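4. Cleaning and Oiling a Wood-Grain Top

Applies to the Turkby desk and bench range. Text by Fereshteh Nazari.

4.1 Find out what you have. Printed grain and real grain look alike once they are on a desk. Check the underside for a paper label. If there isn't one, assume the top is sealed and skip 4.4.

4.2 Wipe along the grain with a damp cloth. Plain water does most of what the sprays claim to do.

4.3 Leave it for 20 minutes before you judge the color.
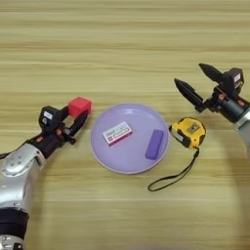
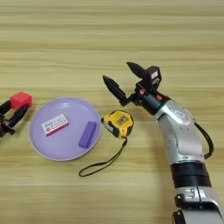
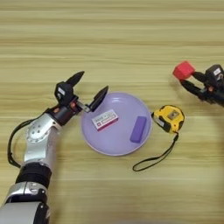
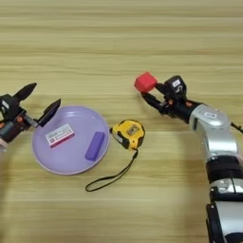

Fig. 4. Light top, grain running left to right. Same table in all four views.

4.4 Bare wood only: rub in a thin coat of Jundis oil, then a second one in June if the top looks dull. The can says 2 coats a month. We have never seen the need.

CAUTION: Oily rags can catch fire. Lay them flat outdoors to dry.

NOTE: "Lifetime" finishes wear like any other. Treat the word as advertising, ours included.

4.5 Rings and scratches: see Section 5.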